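Let the Parish Read Its Own Theology

May 5, 2023

I have been a member of the same parish in Kimstead for longer than I care to admit, and in all that time I have heard a great many sermons, some of them very good, and I could count on one hand the times anybody handed me a book afterward. I don't say this to scold our priests, who are tired and kind and already do the work of several people. I say it because I think we have fallen into treating theology as something that happens elsewhere, in faculties and commissions and Latin footnotes, and that reaches the rest of us already chewed.

Last October a few of us began meeting in the hall after the evening Mass to read together. There were 18 of us at the first meeting, which was more than we had cups for. We started with a slim book on the Creed from the Mendum series (164 pages, large print, thank goodness) and took it one short chapter at a time. I had expected polite silence. What we got was a retired bus driver arguing with a nurse about what "descended into hell" could possibly mean, and both of them so worked up and so happy that we ran an hour over!

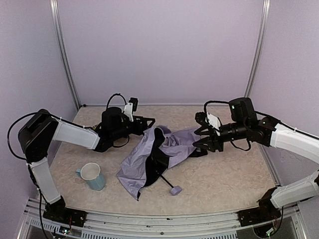 Now, I know the worry, and I've heard it put gently by people I respect. Put hard questions in front of folks without a trained person in the room and you may unsettle them, or send them home with some heresy that was settled sixteen centuries ago. Fair enough. We did wander into one or two of those, and when we got properly stuck we wrote our questions down and sent them to the diocesan office, which answered four of them very thoughtfully and is, I trust, still thinking about the rest. But people are unsettled already. They lie awake with these questions after funerals and after quarrels with their grown children, and I would much prefer they had company.

So my plea to the diocese is a modest one. It spends good money on its lecture evenings, and I enjoy them, though the drive is long and the chairs are hard. Set aside 2000 dollars a year for parish reading groups, enough for secondhand books and a decent pot of coffee, and let each parish choose what it reads. Ours has already voted for the Psalms next, and the bus driver has asked to lead the first night.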